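Biso Simulation Kit
Set-Up Guide, Section 5: First Start of the Virtual Workcell

Read this section in full before starting the software. The procedure applies to the Biso kit as supplied by Mornetti and does not require a physical arm.
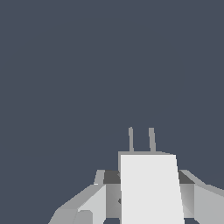
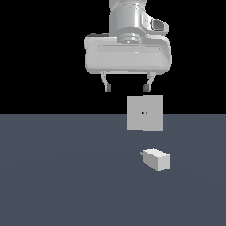 Rendered views of the gripper. First view: close to the gripper, fingers raised. Second view: gripper open, with the block and the white box.

Mornetti User Documentation, Issue 8, page 249

5.1 Before You Begin

The license file must be in the installation folder. Close any other program that uses the graphics card. The user account must have permission to write to the project folder.

5.2 Loading the Workcell

1. Start the Biso launcher and select New Session.
2. Choose the workcell file named Wallin. Loading may take up to 300 seconds on first use.
3. Wait until the status line reads Ready. Do not press Run before this message is displayed.
4. Open the View menu and select Gripper Camera. Confirm that both fingers are shown.
5. Select Room Camera. Confirm that the gripper is open and that no part of it touches an object.

NOTE: Background and floor colors are set in the workcell file. They have no effect on motion or contact results.

5.3 Checking the Gripper

1. In the Control panel, set Speed to 5 percent.
2. Press Close and hold until the fingers stop moving.
3. Press Open. The fingers must return to the starting position shown in the Control panel.
4. If one finger moves and the other does not, end the session and reload the workcell file. Do not edit the joint limits by hand.
5. Save the session under a new name. The supplied file should be kept unchanged.

CAUTION: Programs tested only in simulation must not be sent to a physical arm at full speed. Complete the steps in Section 6 first, with the emergency stop within reach of the operator.

5.4 Support

Requests should include the license number and the session log. Sites covered by the Nivavcombe service plan should write to their assigned contact. All other users should use the support form supplied with the kit.

Prepared by: Signe Isaksson
Approved for release: Emilian Toma, September 30, 2021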